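Foro Trillholm › Teleoperación › Demostraciones a mano o con guante

pinzafloja
Llevo desde marzo grabando demos de apilar vasos en simulación, teleoperando con el guante de Fotden. Van 600 y la política sigue soltando el vaso como quien deja las llaves en la entrada. ¿Más demos o mejores demos?

Bastian Sauerland
Mejores. Con 18 limpias arranqué yo una tarea parecida. El resto de mi carpeta era yo aprendiendo a usar el guante, y el robot aprendió eso mismo: a dudar.
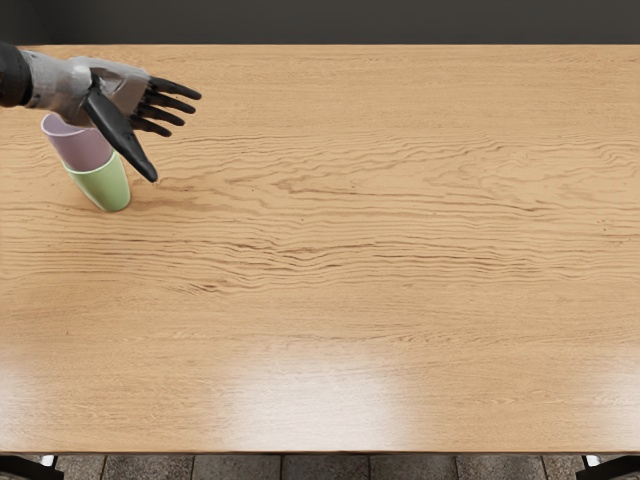 Lo que más me costó fue la retirada. Uno encaja el vaso, se felicita y saca la mano de cualquier manera, con el pulgar a un pelo del vaso de abajo. Abrid bien los dedos y salid despacio, que esa parte también se graba.

hamann_no_oficial
Discrepo. Si solo le enseñas finales perfectos, el primer vaso torcido lo deja mirando a la pared. Yo grabo errores y correcciones a propósito. Bueno, al principio no era a propósito.

Bastian Sauerland
Correcciones sí, titubeos no. Quince segundos flotando encima de la mesa no son una corrección, son una crisis.

tornillo_m3
¿Y guiar el brazo a mano, como toda la vida?

pinzafloja
Es simulado, tornillo. Lo he intentado agarrar y el monitor se queja.

tornillo_m3
Retiro la pregunta —pero no la opinión—. En el brazo real guiar a mano me da trayectorias más suaves que cualquier guante.

hamann_no_oficial
El brazo, puede. Los dedos los mueves tú uno a uno y luego me cuentas.

pinzafloja
Vale, filtro las 600 con el script de Cluneo y el jueves reentreno. Si empeora, vuelvo a quejarme en este mismo hilo.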